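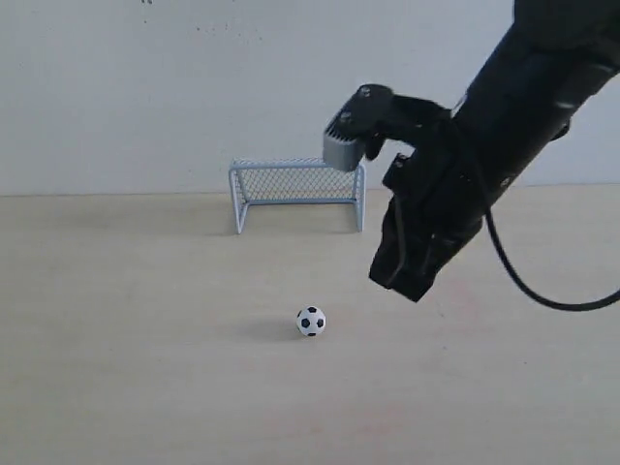

Figure 2. The arm, the ball and the goal on the table in the Nelila workshop.

3.1 Set-up
We built the cell in a shared workshop, on one table against a wall. The task is to push a small soccer ball into a toy goal. The control program runs on a used desktop computer — the same one that Kivi and Luik used for their first tests in December.
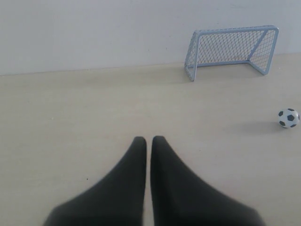
The wrist camera gives one picture at each control step, and the policy receives no other view. We set the episode limit to 400 steps.
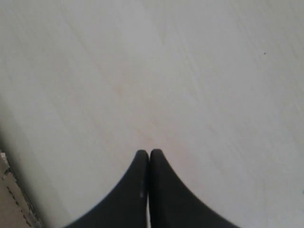

Why is the ball pushed and not grasped?
Pushing needs less exact finger placement, and our calibration was made by hand.

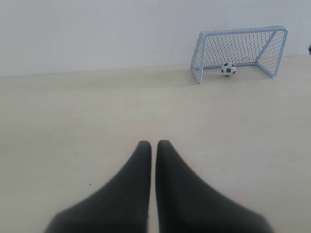 An episode counts as a success when the ball is behind the front posts at the last step. A ball that touches a post and stays outside is a failure.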